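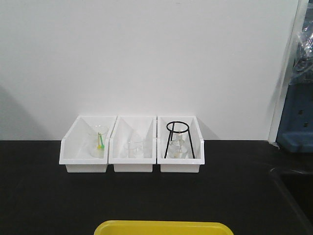 Farzana Bhattacharjee

Progress report to the Perwood fund, March

The fund asked whether a two-armed machine can take over end-of-day tidying in a shared teaching lab. The chores covered are clearing glassware, returning tubes to racks and putting stands away. Leone supplied the planning software; the bench work is ours.

1. Glassware and bins

Beakers are assigned to open-front bins by type. Clear glass against white plastic remains the main difficulty for the depth estimate -- rims are found more reliably than walls. The ring stand shares a bin with other glass, and reaching past its legs is the slowest motion in the plan.

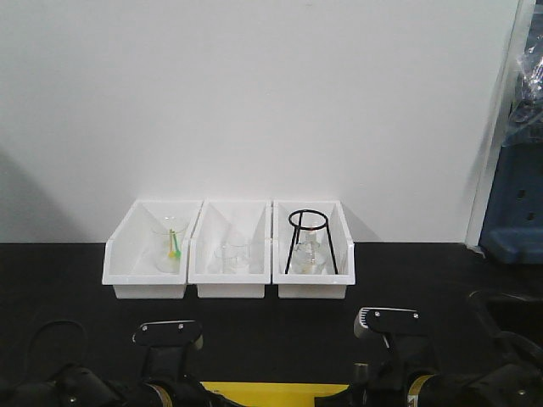 2. Racks

Tube return is scored separately from bin work. The rack has holes of more than one size, and a tube counts as returned only if it stands in a hole that fits it. Small errors in rack angle matter more here than errors in position. 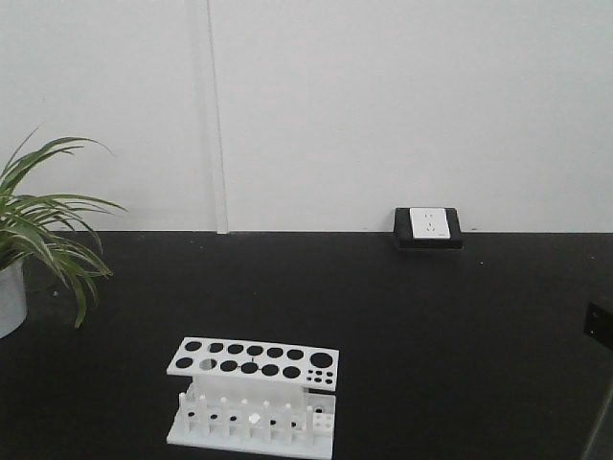
3. Trays

The log holds 2,112 grasp attempts to date. Tubes taken from the yellow tray account for most of the retries. Glare from the tray floor is under review, as is the width of the finger pads. Two changes are planned: a dimmer overhead light and a slower final approach. 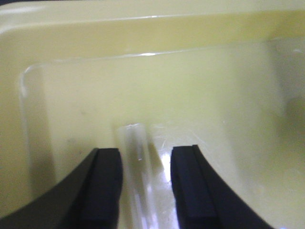 Addendum by Kwaku Sulemana, Dudley site

Unattended use is not recommended at this stage. A person still finishes the job in less time, and I would keep one at the bench for the next five weeks of trials. Spending is within the approved amount. We request that the second payment be released on the original schedule.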